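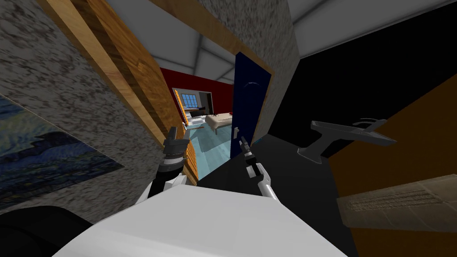
So we have a name now! After three meetings of arguing (and one very silly paper ballot) our little robotics club is officially Team Peva, and we're signed up for the simulation round of the Jambridge student challenge in June. I've been meaning to write this up for ages, but every time I sit down to do it I end up fiddling with the robot instead.

For anyone who missed my last post, the whole first round happens in software. You get a virtual apartment, a two-armed robot and a list of household jobs, and your code has to get through as many as it can. We picked doors. I thought doors would be the easy one. Ha!

The apartment is a bit of a treat, by the way. Whoever decorated it went for a deep red wall in the bedroom with a pale blue floor so glossy it picks up reflections of the furniture, plus a dark blue door with a silver handle. I'd never live there, but I have to admit it's handy when you're trying to tell a door from a wall. The gray speckled stone is another matter – it's on both sides of the doorway, and our first vision script got very confused about which bit of stone it was looking at.

Our big problem for the last two weeks has been the arms. Both of them want to get to the doorway at the same time, and if you don't plan for that they crowd each other and the robot just sort of stands there, thinking. We tried letting the right arm do everything while the left one stayed tucked in, and that was better, but then the base has to park at a really fussy angle. Two of us want to keep going that way. I'm in the other camp (use both arms, suffer now, be happy later) and so far I'm losing.

Anyway, numbers. We ran 63 attempts over the break and got the robot all the way through the door in 14 of them. That sounds awful, I know, but the first batch of 20 had zero, so I'm calling it progress and I bought donuts. Most of the misses were the gripper closing a hair too early and sliding off the handle. A few were the base bumping the wooden door frame on the way in, and I'm pretty sure that's my turning code. Sorry, team.

Next up is cleaning up the grasp timing, and then we're meeting the Jumolville club online for a practice round. They've done this before and they're scary good, so I fully expect to get flattened. I'll post the results either way – and if you've ever gotten a robot to let go of a door handle gracefully, please leave me a comment!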